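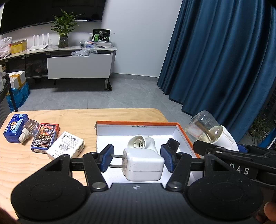
Frequently asked questions: living room clear-outs and small household items

These are the questions we get most often at Vavolel about sorting the small stuff that piles up on living room tables and TV cabinets. If yours isn't covered, use the contact form at the bottom of the site.

Where should I start?

Start with the table. Bring things to it from one drawer or one shelf at a time and finish that batch before you open the next drawer. Most people who get stuck have emptied the whole room at once.

What do I do with power adapters that don't seem to belong to anything?

Read the label on the adapter. It lists the output voltage (V) and the current (A or mA). Compare both with the label on the device. The voltage must match, and the adapter's current rating should be the same or higher. The connector and its polarity also have to match. 1,000 mA is the same as 1 A, so two labels that look different may agree. An adapter marked 9 V should not be used on a 5 V device even if the plug fits.

Once you have a match, write the device name on masking tape and stick it to the adapter. Anything still unmatched after 2 months can go to electronics recycling.

Can I put adapters in the regular trash?

Please don't. Take them to an electronics drop-off. Many towns and hardware stores have one.

How should adapters with flat prongs be stored?

Loosely, with the prongs away from anything they could scratch. If there is a detachable cord, coil it and use a twist tie. Don't wrap it tightly around the adapter, as this strains the cord where it meets the housing.

Should I keep product boxes?

Keep the box while the return period is running. After that, keep it only if you plan to sell or move the item. If you need the serial number or barcode for a warranty claim, take a picture of it before you flatten the box.

I have a lamp holder with no lamp. Is it worth keeping?

Check it for cracks, scorch marks and loose contacts. If it has any of these, discard it. If it is sound, store it with your spare bulbs and note the maximum wattage on the outside of the container.

Which box size do you recommend for mixed small items?

A shallow open box is easier to use than a deep one. You can see everything without digging. Our Skernik trays come in 2 depths, and the shallow one suits adapters, sockets and remotes.

How do I clean a glass bottle with brown residue in it?

If you don't know what was in it, don't open it or rinse it. Keep it upright and ask your local hazardous waste office. If you know it held food or drink, empty it, fill it with warm water and a spoonful of baking soda, leave it overnight, then use a bottle brush.

Can bottles go in the same box as electrical items?

No. Even a capped bottle can leak if it tips over. Give bottles their own container, standing up.

Is it okay to keep a plant next to the Wi-Fi router?

Yes, with some space between them. Use a saucer or a pot without drain holes, and move the plant to the sink for watering. Leave the router's vents clear and don't stack packages against it.

Do you take back used trays?

Yes, Skernik trays in any condition. Empty them first and remove any labels.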